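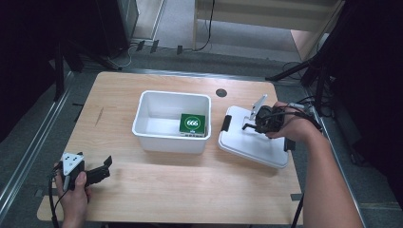 by Irnard, maintainer, Kullano household lists
last touched in March

Kullano storage bin list, v4

What it is: plain CSV of plastic bins and lids sold for home storage. 2,404 rows, one per bin. Started as a way to stop buying lids that dont fit.

Columns: maker, model, outer size, inner size, lid type, stackable y/n, notes. Seven in all. Sizes in inches, inner size measured at the floor of the bin, not the rim.

Gaps: 737 rows have no inner size. Left blank, please don't fill with zeros. Zison rows are the messy ones, same model name used for two different lids. Check the notes column.

Briem file is separate, different units, will merge when I get to it.

Lid types: snap, clip, drop-on, hinged. Anything else goes in notes for now.

Fixes: send one row per messege, with the old value and the new one. Duplicates get dropped on the next pass.

License: use it for whatever, keep the name on it.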